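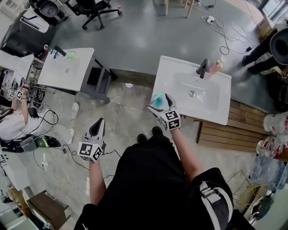
Notebook 2, p. 200

Tuesday, February 20, 2024

Madder on the Vevholm wool, second go. The August batch came out brown and I blamed the mordant. Tala thinks it was the heat, so the mordant stays as it was and only the temperature changes.

Wool scoured yesterday, alum overnight, lid on. Root is from the Carrasco sack, lot 2901, ground coarse. Soaked in tap water with a spoonful of chalk. İlker wanted rainwater but the butt is green and I don't trust it.

Brought the pot up slowly. Held at 60 for an hour, stirring when I remembered. Two skeins out at the hour, the rest left in. Both rinsed until the water ran nearly clear. Orange-red, a good deal cleaner than August. Still a bit yellow next to Hülya's old sample card.

Scales are drifting again. Checked with the 200 g weight and they read under. Umut has the other set at Onaven, must ask for it back before the weld batch.

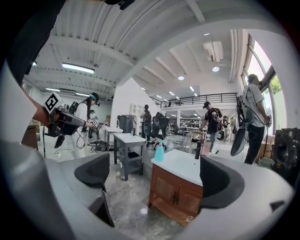

Concrete floor, low white table.

After lunch I took a third skein out and put it through a weak soda bath. It went towards pink straight away, more than I wanted. Note for Barış: the soda is the old Riltura tub, the one with no label on the lid, and it seems stronger than the new stuff. Halve it next time.

The remaining wool stays in the pot overnight, heat off. The bath still has plenty of colour in it and I don't want to tip it away. 2000 ml is decanted into the brown jar for a cotton test, though the cotton hasn't been near any tannin yet and
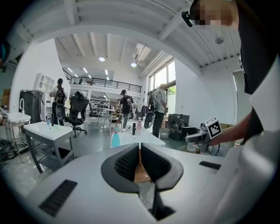
probably won't be this week, as the oak gall order hasn't come. Could use tea. Hülya has done it with tea and says it dulls the red.

To do:
Dry skeins away from the window.
Wash-fastness strips, wool only.
Card up the August brown, it might do for the border.
More chalk.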